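Home | Showbiz | Politics | Events

Judero sold its celebrity politics fair as actors and voters "meeting halfway". I paid 12 for a ticket and met a queue. The organisers claimed 3000 visitors — the Flodwood hall holds 750. Two soap stars told us to vote, took no questions and left by the side door.

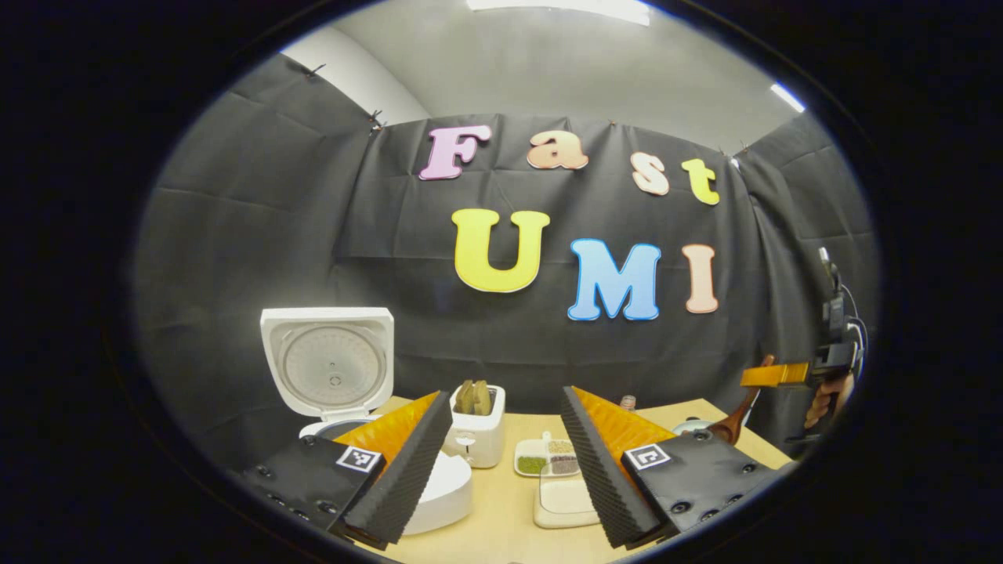
Kitchen items on a light wooden tabletop.

The promised debate on donations has been moved to May. I'll believe it when I see it.

100 shares | 12 comments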